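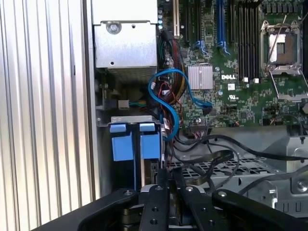 カバーを外したパソコンの内部。左上の銀色の箱が電源ユニット

ライブの音は、どうやっていちばん後ろの席まで届くの?

みんなは、大きなホールでライブを見たことがあるかな? 照明がぱっと消えて、お客さんが「わあっ!」とさけんで、最初のドラムが「ドン!」。おなかの底までふるえるあの感じ、たまらないよね!

でも、ちょっとふしぎだと思わない? ステージの上で歌っている人は、ひとりだけ。その声が、ずっとずっとうしろの、顔が豆つぶみたいに見える席まで、ちゃんと聞こえるんだ。ささやくような歌い方をしても、息づかいまで聞こえることがある。教室で先生が小さな声で話したら、うしろの席の子には聞こえないのにね。

きょうは、そのひみつをたっぷり探検しよう! 案内してくれるのは、ライブの音をつくる仕事をしているニマル・モンドルさん。バンド「プラレックス(Plallex)」のツアーで、あちこちの町を回っている音響(おんきょう)エンジニアだ。わたしたちは6月の火曜日、「サーケドラ・ホール(Cerkedora)」という3,000人が入る会場で、準備のようすを見せてもらったよ。

そもそも、音ってなんだろう?

まずは、かんたんな実験から。のどにそっと指を当てて、「あー」と声を出してみて。ぶるぶるふるえているのがわかるかな? 声を止めると、ふるえも止まるよね。

音の正体は、この「ふるえ」なんだ。のどがふるえると、まわりの空気がおされたり、ひっぱられたりして、ふるえが空気の中を伝わっていく。池に小石を落とすと、波が丸く広がるでしょう? 空気の中でもよくにたことが起きているんだよ。その波がきみの耳の中のうすい膜(まく)、「鼓膜(こまく)」をふるわせると、「あ、聞こえた!」となるわけ。

ところが、波は遠くへ広がるほど弱くなっていく。ホールは広いし、お客さんの服や体も音をすいこんでしまう。だから、人の声だけでうしろの席まで届けるのは、とっても大変! ここで、機械たちの出番だ。

マイク:ふるえを電気に変える

ボーカルの人がにぎっているマイク。あの丸い網(あみ)の中に、とてもうすい膜が入っている。そう、きみの鼓膜とそっくりの役目をする膜だよ!

声が当たると、膜がふるえる。ライブでよく使われるタイプのマイクでは、膜にくるくる巻いた細い線(コイル)がくっついていて、そのまわりに磁石(じしゃく)がある。磁石のそばでコイルが動くと、電気が生まれるんだ。自転車のライトをつける発電機と同じしくみだよ。こうして、声のふるえが電気のふるえに変身する!

歌だけじゃない。ドラムのそばにも、ギターのアンプの前にも、マイクが立っている。ドラムなんて、大きい太鼓、小さい太鼓、シンバルと、それぞれ別のマイクをもらっていることが多い。

「ドラムの人がいちばん場所を取るし、マイクもいちばん使うね。セットするのに時間がかかるから、トラックから最初におろしてもらうんだ」とモンドルさん。

ミキサー:音の大きなまぜまぜ台

マイクで生まれた電気は、ケーブルを通って客席のまん中あたりにある大きな机に集まってくる。机の上には、つまみやスイッチがぎっしり! これが「ミキサー」だ。

ミキサーは、その名のとおり音をまぜる道具。カレーをつくるところを想像してみて。にんじん、じゃがいも、お肉、スパイス。どれかひとつが多すぎると、味がへんになっちゃうよね。音も同じで、ギターが大きすぎると歌が聞こえないし、ベースが小さすぎると、なんだかスカスカに感じる。上下に動くつまみ(フェーダーっていうんだ)で、ひとつひとつの大きさを決めていくんだよ。

しかも、曲の間もずっと手を動かしている! ギターソロになったら、すっとギターを上げる。歌がもどってきたら、またもどす。モンドルさんは曲をぜんぶおぼえていて、ステージの人たちといっしょに演奏しているみたいだった。

ミキサーでは、音の「高い・低い」の具合も変えられる。音の高さは、1秒間に何回ふるえるかで決まっていて、「ヘルツ」という単位で数える。1秒間に1,000回ふるえたら1,000ヘルツ。ピーッと高い音だよ。歌の言葉がもこもこして聞きとりにくいときは、2,000ヘルツから3,000ヘルツあたりを少し上げると、くっきりすることがあるんだって。逆に上げすぎると、耳がいたい音になってしまう。料理の塩かげんみたいだね。

アンプとスピーカー:電気をもう一度、ふるえに!

マイクで生まれる電気は、とてもとても小さい。そのままでは大きなスピーカーを動かせない。そこで「アンプ」という機械が、電気のふるえの形はそのままに、力だけをぐーんと強くする。

強くなった電気は、いよいよスピーカーへ。スピーカーの中にも、磁石とコイルがある。あれ、どこかで聞いたような? そう、マイクと同じ組み合わせ! ただし、やっていることは反対だ。マイクは「ふるえ→電気」、スピーカーは「電気→ふるえ」。電気が流れるとコイルが動いて、コイルにつながった紙などのコーンが前へ後ろへふるえて、空気を思いきりおす。こうして、声がまた音になって飛び出してくるんだ。

家にスピーカーがあったら、おうちの人に聞いてから、音楽を流しているときに箱の横をそっとさわってみてね。低い音のときほど、ぶるぶるがよくわかるよ。

バナナみたいなスピーカーのひみつ

大きなライブに行ったら、ステージの左右の上を見てみて! 箱がたてにいくつもつながって、下のほうがきゅっと曲がった、バナナみたいな形のものがぶらさがっていることがある。これは「ラインアレイ」という、スピーカーの列なんだ。

どうしてあんな形なんだろう? 上のほうの箱はまっすぐ遠くの席を向いていて、下のほうの箱は近くの席を向いている。こうすると、前の人にはうるさすぎず、うしろの人にも小さすぎない音を届けやすい。たてにならべると、音が上や下にむだに広がりにくくなる、といううれしい効果もあるんだよ。

サーケドラ・ホールには2階席がある。モンドルさんは、箱と箱の間の角度を会場に合わせて変えていた。角度はコンピューターで先に計算しておくそうだ。それでも、つるし終わったら必ず自分の足で2階のいちばんはしっこまで歩いて、耳でたしかめる。わたしたちもいっしょに歩いたけれど、階段がけっこう急で、息が切れちゃった!

低い「ドーン」という音は、床においた大きな箱から出ていることが多い。「サブウーファー」という名前だ。低い音の波は長くて、物のうしろにも回りこみやすい。おなかにひびくのは、この箱のしわざだよ。

音は、意外とのんびり屋

光はものすごく速いけれど、音はそれほどでもない。かみなりがピカッと光ってから、おくれてゴロゴロと鳴るよね。音は3秒で1,000メートルほど進む速さなんだ。ピカッからゴロゴロまでが3秒だったら、かみなりはそれくらい近くにいるってこと。外にいたら、すぐに建物に入ろうね!

この「のんびり」が、広い会場ではこまったことを起こす。うしろのお客さんのために、会場のとちゅうにもスピーカーを足したとしよう。電気はケーブルの中をあっという間に走るから、とちゅうのスピーカーはすぐに鳴る。ところが、ステージのほうから来る音は空気の中をてくてく進むので、あとから着く。すると、「タン!」という音が「タ・タン!」と二つに聞こえてしまうことがあるんだ。やまびこみたいで、歌もぐちゃぐちゃになっちゃう。

そこで、とちゅうのスピーカーには、ほんの少しだけ待ってもらう。これを「ディレイ」という。ステージからの音がちょうど通りかかるときに、「はい、いまだ!」と鳴らすんだ。リレーのバトンパスみたいで、かっこいいでしょう!

「キーン!」の犯人をつかまえろ

体育館でマイクを使ったとき、とつぜん「キーン!」と鳴って、みんなで耳をふさいだことはない? あれは「ハウリング」。犯人は、音のぐるぐる回りだ。

マイクが音をひろう。スピーカーから出る。その音を、またマイクがひろう。もっと大きくなって、またスピーカーから出る。これが何度もくり返されて、あっという間に大きな音になってしまうんだ。

止め方はいろいろある。マイクをスピーカーに向けない。口をマイクに近づけて、ミキサーの音量を下げる。鳴りやすい高さの音だけ、ちょっと小さくする。学校で「キーン!」となったら、マイクの頭を手でつつんではいけないよ。マイクの網をおおうと、まわりの音のひろい方が変わって、もっと鳴りやすくなることがあるんだ。あわてず、スピーカーからはなれてみよう。

歌っている人には、なにが聞こえているの?

大きなスピーカーはお客さんのほうを向いている。だからステージの上では、自分の歌がもやもやとしか聞こえない。それじゃあ、うまく歌えないよね。

そのため、ステージの床にはななめを向いたスピーカーがおいてあることがある。「モニター」といって、演奏する人のためのスピーカーだ。さいきんは、耳に入れるイヤホン型のものを使う人も多い。プラレックスのメンバーも全員イヤホン型で、しかも聞いている中身がひとりひとりちがう! ドラムの人はベースを大きめ、歌の人は自分の声とピアノを大きめ。このまぜ方をつくる係は、モンドルさんとは別の人で、ステージのすぐ横にいる。ツアーでは、チェティアさん(Chettiar)がその担当だ。メンバーが指を上に向けたら「もっと上げて」の合図。チェティアさんは本番中、ステージからほとんど目をはなさないんだって。

ライブの一日をのぞいてみよう

朝。「プラムスカ(Plamska)」という運送会社のトラックが、ホールの裏に着く。車輪のついた黒いケースが、ごろごろと次々に運びこまれる。

お昼前。スピーカーを組み立てて、天井からつるす。このときは全員ヘルメット! 下に人が入らないように、大きな声でかけ合う。

お昼すぎ。ケーブルをつないで、マイクがちゃんと生きているか、ひとつずつたしかめる。

夕方。メンバーが来て、リハーサル。がらんとした客席に、ものすごくいい音がひびく。ところが、お客さんが入ると音は変わるんだよ。人の体や服が音をすいこむから、ひびきが少なくなるんだ。だからモンドルさんは、1曲目の間に大急ぎで音を調整し直す。「1曲目がいちばんドキドキする。何年やってもね」

夜。本番! そして終わったらすぐ片づけ。トラックに積みこんで、次の町へ出発だ。

やってみよう! 糸電話の実験

用意するもの:紙コップ2個、たこ糸、つまようじ、セロハンテープ、いっしょにやる友だち

1 紙コップの底のまん中に、つまようじで小さな穴をあける。指をささないように、大人といっしょにね。
2 糸を穴に通して、コップの内側でつまようじの切れはしに結び、テープでとめる。もうひとつのコップも同じようにする。
3 糸をぴんと張って、かわりばんこに話してみよう。
4 こんどは糸をゆるめて話してみよう。どうなるかな?
5 話しているとき、とちゅうの糸を指でつまんでみよう。

コップの底は、マイクの膜やスピーカーのコーンと同じように、ふるえている。糸を毛糸や針金に変えると、聞こえ方はどう変わるだろう? 予想をノートに書いてからためすと、もっとおもしろいよ!

耳も大切にしよう

ライブの音は楽しいけれど、大きな音を長い時間聞きつづけると、耳がつかれたり、いたんだりすることがある。子ども用のイヤーマフ(ヘッドホンみたいな形の耳当て)を持っていくと安心だ。スピーカーのすぐ前はさけて、とちゅうで静かなロビーに出て休むのもいい。耳がキーンと鳴ったり、聞こえにくいと思ったりしたら、がまんしないで大人に話してね。

ことばのミニ辞典

音響エンジニア:会場の音をつくる仕事をする人。
ミキサー:たくさんの音をまぜて、大きさなどを整える機械。
アンプ:電気のふるえを強くする機械。
ヘルツ:1秒間にふるえる回数をあらわす単位。
ハウリング:マイクとスピーカーの間で音がぐるぐる回って、キーンと鳴ること。
モニター:演奏する人が自分たちの音を聞くためのスピーカーやイヤホン。

次にライブや学校の音楽会に行ったら、ステージだけじゃなく、客席のまん中あたりもふり返ってみてね。つまみがいっぱいの机の前に、音をつくっている人がいるかもしれないよ!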